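Speaker notes: two-handed bench kit, what you get and what it costs you in time
Manon Chisholm, Barrientos
August 14, 2019

Before starting: check that the clicker works from the left side of the stage. Put the price sheet on the chairs, not on the screen. Brock has the spare adapter.

Opening (keep it short)

Good morning. I'm Manon Chisholm. I work on the applications side at Barrientos, and for the next little while I'm going to talk about the Lultow kit. That's our two-handed manipulation package. Some of you have the brochure already. I'm going to try not to repeat it.

I'll cover what is in the crates, what the setup looks like, what the hands do well, what they don't do well, and how the service plan works. Mervin Bouchard will take the wiring questions at the end. If you have one of those, please save it for him. He knows the answers and I'd be guessing.

Who it's for

We built the kit for labs and small integrators who want to work on handling ordinary household goods. Boxes, tubes, kitchen tools, packets. If you're moving identical parts from one tray to another all day, buy a two-finger gripper and a simple arm. It will be cheaper and faster, and we'll tell you that on the phone too.

The people who have gotten the most out of it so far are groups collecting demonstrations with an operator driving the hands, then training on what they collected. The second group is people testing their own grasp planning software. Both groups care about the same thing, which is variety on the table.

What's in the crates

Two hands, left and right. Two wrist modules. The mounting plates. The cable set. The head camera and its bracket. A controller box and its power supply. A printed manual, which Diane Bélanger rewrote in June after we got complaints, and the complaints were fair. The old one had the connector table in the wrong chapter.

The arms are not included in the base package. We sell it with arms or without. Most customers already have arms and want the plates drilled for them. Send us the flange drawing with the order. If you send it later, it adds time and we can't do much about that.

The kit does not include a table. I get asked that more than you'd think. Any steady table will do.

(Next slide. Let them look at it for a moment before talking.)
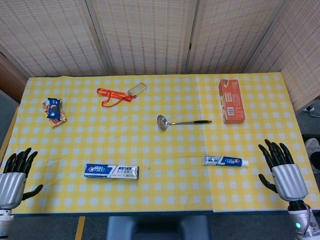
Does the kit need a special work surface or a matched set of objects to get started?

It runs on any flat, stable table with things you already own, and the object list in the manual is only a suggestion.

The reason we say this in writing is that one early customer held off starting for weeks, waiting for a test set from a supplier. They could have been working. Pick things up from a drawer or a grocery store. Mix hard and soft, flat and round, shiny and dull. A toothpaste box and a toothpaste tube are a good pair to have out together, and so are a ladle and a badge on a lanyard, for very different reasons. I'll come back to the lanyard.

Pattern on the cloth matters some. A printed cloth gives the vision side more to deal with than a bare surface does. If your software is new, start plain and add pattern later. If you're collecting data you plan to use in real homes, put the patterned cloth on early.

Setup

Plan on a full day for the first install with two people. Experienced teams do it faster. Bolt the plates, mount the wrists, run the cables, then power up with the hands open and nothing in reach. The wrist has an indicator light, and the manual has a page on what each state means. Please print that page and tape it up near the bench.

Leave slack in the cables at the wrist. The most common support call in the first month is a cable pulled tight at the far end of a rotation. Move each wrist slowly through its range by hand before you close up the cable ties. Ginette MacLeod on our support desk wrote a one-page checklist for this and it is in the back of the manual.

Calibration of the head camera is a separate step. Do it after the hands are mounted, and do it again if anyone bumps the bracket.

What the hands do well

Boxes. Small cartons are the easiest thing you can give them, standing or lying down, as long as there's room for the thumb to get around the side.

Long handles. A ladle or a spatula is fine once the fingers are closed on the handle. Picking it up flat off a table takes a bit of practice, and operators learn to tip the handle up with one finger first.

Handing things from one hand to the other. This is why you'd buy two. Fold it into your tasks from the start, even the simple ones. Customers who train each hand alone and try to join them later end up collecting over again.

What they don't do well

Thin flat things on a flat surface. A card, a single sheet of paper, a badge holder lying down. You can get them by sliding to the table edge, but it's slow.

Ribbon and cord. The lanyard is a hard object. The fingers close on it, and then it's anyone's guess where the rest of it goes. We keep it on our own test list because customers ask about it, and the results are mixed. If your whole project is cloth or cord, talk to me afterward before you order.

Heavy things held far out. The data sheet has the limits. Stay inside them. The wrist will protect itself and stop, and then you lose the take.

Squeezing. A soft tube can be held with very little force, but the default grip setting is too high for that. Turn it down. The setting is on the second page of the control software under Grip, and you can save it per object.

Comparison with Bomix

Someone will ask, so I'll do it now. We've had a Bomix two-hand set on our bench for 38 days. Their controller is smaller and their software opens faster. Their quick-start guide is also better than ours was before June. Our fingers are easier to replace. On ours you can change a finger with one hex key while the hand stays on the wrist. On theirs we had to take the hand off. If you run long sessions and break fingers, that will matter to you. If you run short sessions, it may not.

I'm not going to show a speed chart. We didn't run the two sets with the same operator, and it wouldn't be a fair chart.

Service plan

There are two levels. Basic covers parts for the first year and email support, answered within 5 business days. Extended adds phone support and a loaner hand if yours has to come back to us.

Fingers are wear parts. They aren't covered under Basic once the first set is used up. Each kit ships with 10 spare fingers. Heavy users go through those, light users don't.

Repairs in this region go through Jestasex. You ship to them, they inspect, they call you with a quote before opening anything. We had delays with this last winter and Brock Simard now handles the tracking on our end. His contact is on the price sheet.

Software updates are free on both levels. Don't update in the middle of a collection run. Finish the run, back up your settings, then update.

Training

Operator training is one session at your site or ours. It covers starting and stopping, hand posture, resetting the table between takes, and basic care. We take up to nine people. More than that and the ones in back don't get time on the controls.

The best advice I can give on operators is to rotate them. It's tiring work and people get sloppy before they notice it. Short turns, with someone else resetting the objects.

Ordering

With arms or without. Flange drawing with the order if without. Tell us the line voltage. Tell us if you have a door narrower than the crate, the size is on the price sheet.

Go to questions. Wiring to Mervin. If there's time left, show the finger change on the demo hand (hex key is in the left pocket of the case).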